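Chapter 6
Comparing Grippers and Cameras on a Two-Arm Bench

By the end of this chapter you should be able to plan a fair comparison between two grippers, choose where to put a camera, and write up the results so that another group can repeat them. You will need the logging sheet from Chapter 5.

Most first attempts at a gripper test go wrong before the arm moves. The group picks an object that suits one design, runs it a few times and writes down a winner. Drinks containers make a better test set. They are cheap, they roll, and they differ in stiffness and surface - a clear bottle and a printed can ask very different things of the same pair of fingers.

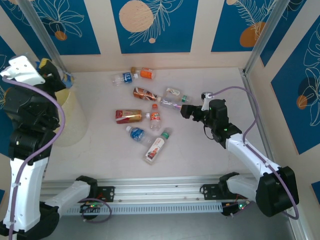

Abdel Rahman objected, when an early draft of this chapter went round, that a mixed pile tests the planner as much as the gripper, and that single objects should come first. We have kept the pile but added a single-object round before it. Run both, and keep the two sets of results on separate sheets.

6.1 The worked case

The figures used in this chapter come from trials at Trultmont. Two finger designs were compared, the Hukia and the Tiloveck, with 400 picks for each. Arms, controller and speed settings stayed the same throughout. A pick counted as good only if the object was lifted, carried and let go over the bin. Anything dropped on the way was a miss, even if it landed in the right place.

6.2 Where the camera goes

A fixed camera sees the whole workspace, but an arm can hide the object at the moment of grasping. A camera at the wrist gets close to the object and moves with the gripper. At short range it may see only part of a label and one side of a bottle, with glare on the plastic and some blur. 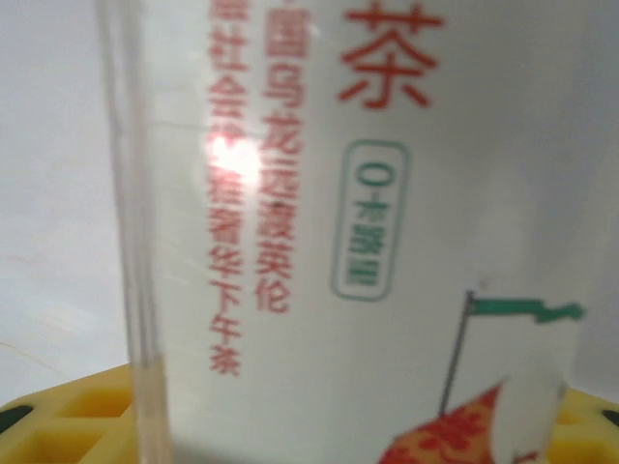 Can the wrist camera be used alone? It can for a single object whose position is already known, but for a pile you will want the fixed view as well.

Log both views against the same clock. In the Trultmont trials 1842 image pairs were kept, and 133 of them were later thrown out for bad timing. Check this on the first day.

6.3 The last object

Record the final pick of each run separately. With the neighbours gone there is nothing to stop a bottle rolling when a finger touches it, and a gripper that did well in the pile may do badly on open floor.
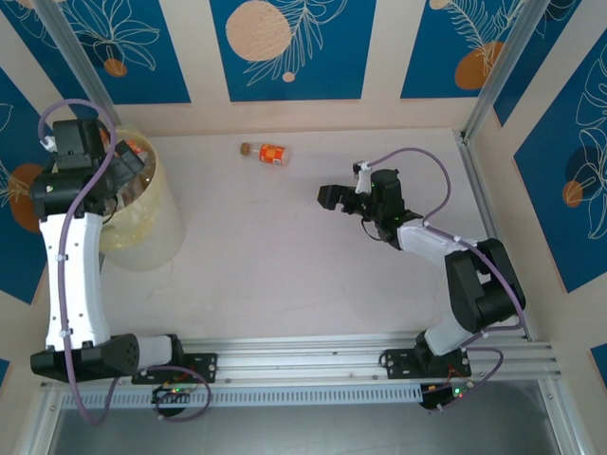 According to Abdel Rahman, the last pick should be left out of the main score altogether and given its own column. Exercise 6.2 asks you to work out the score both ways and say which you would report.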